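Drolex Tabletop, rules and data card

Version 5
Last edited 2026-06-04
Maintained by the Drolex tabletop group at Brarnadel
License: see LICENSE in the root folder

What is in the release

800 episodes of dish handling on a covered table, teleoperated. Each episode has a head view, a wrist view, joint states, gripper width and a one-sentence task label. 62 episodes are held back under Section 4 and sit in a separate folder called disputed. You can train on them if you like. We wouldn't.

Why there are rules in a data card

Earlier versions had a line saying the data was "collected following best practice." We took it out. When we went looking for the best practice, we found a slide deck and a checklist inherited from Drultulis, and the checklist had been filled in the same way every day, including on days when the rig was down. A box that is always ticked tells you about the person with the pen.

The rules below are the ones we can check from the files. If a rule can't be checked from the files, it is marked "unverified," and you should give it the weight that word suggests.

Section 1. Scene setup

1.1 The cloth and the backdrop stay the same for a whole session. Checked.
1.2 Start layouts are drawn from a list, never arranged by feel. Checked against the list from version 3 onward. Unverified before that.
1.3 Every object on the table must be in the object sheet. Checked.
1.4 Lighting is constant. Unverified. The logs record that the lights were on, and glazed dishes will show you how little that says. 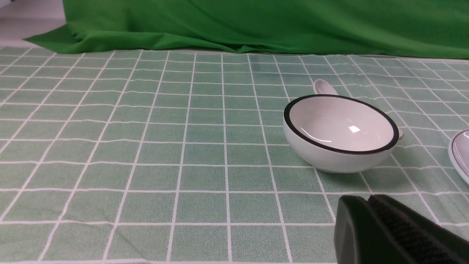
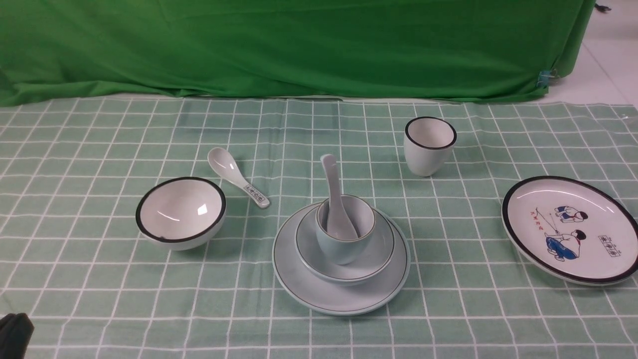
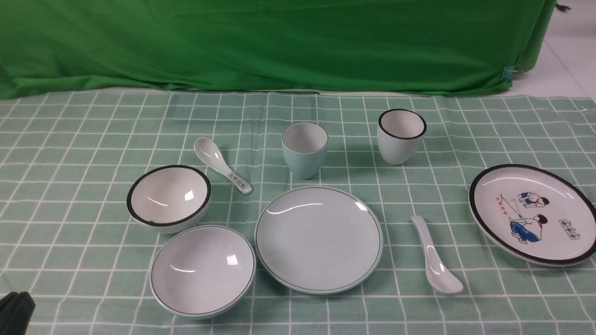 Section 2. Labels

Task labels are where most of the wishful thinking in this kind of dataset ends up, and ours is no exception. The old guideline said a label should "describe the scene and the goal clearly," and two annotators could both obey it and disagree completely. Take the pale blue pieces. In the second picture four of them are stacked in the middle of the cloth, with a spoon standing in the cup, and in the third the pale blue plate, bowl and cup are spread out. "Tidy the dishes" could be written against either layout and would tell a model almost nothing. So under the present rule a label names the object, the action and the target, and it may not use tidy, neat, nicely, properly or correct. If you need one of those words to say what happened, the episode goes to Section 4.

2.1 Color words come from the object sheet. Do not invent "mint" for one cup and "aqua" for the next.
2.2 "Left" and "right" are as seen from the head view. The wrist view has its own opinions and is ignored for this purpose.
2.3 Where two objects share a name, the label adds the rim or the color. "The cup" is rejected by the script.
2.4 Printed text on an object is not a label. Don't translate it into one.

Section 3. Success flags

A success flag is set by a person watching the head view. We have been asked to automate it and have said no for now. The checker we tried in November passed episodes where the object was hidden at the end, on the theory that it had to be somewhere. The wrist view doesn't rescue you either, because whatever sits behind a bowl stays mostly behind the bowl.

3.1 If the final position of the object can't be seen, the flag is "unknown."
3.2 "Unknown" may not be rounded up to success in any table, plot or talk.
3.3 Contact with any object outside the task is logged, even when nothing moves.

Section 4. Disputed episodes

An episode is disputed when 2 reviewers disagree on the label or the flag. There is no tie-break. We had one, and it always broke in favor of the larger number.

Claims we do not make

We don't say the data is safe for training a robot that works near people. No rule above has anything to do with safety, and a Major revision number does not change that. We also don't say it will generalize to your kitchen. It was recorded on a patterned cloth in front of a green one, and your kitchen probably has neither.

Reporting a problem

Open an issue with the episode ID and the rule number. Reports that the data "seems noisy" will be closed.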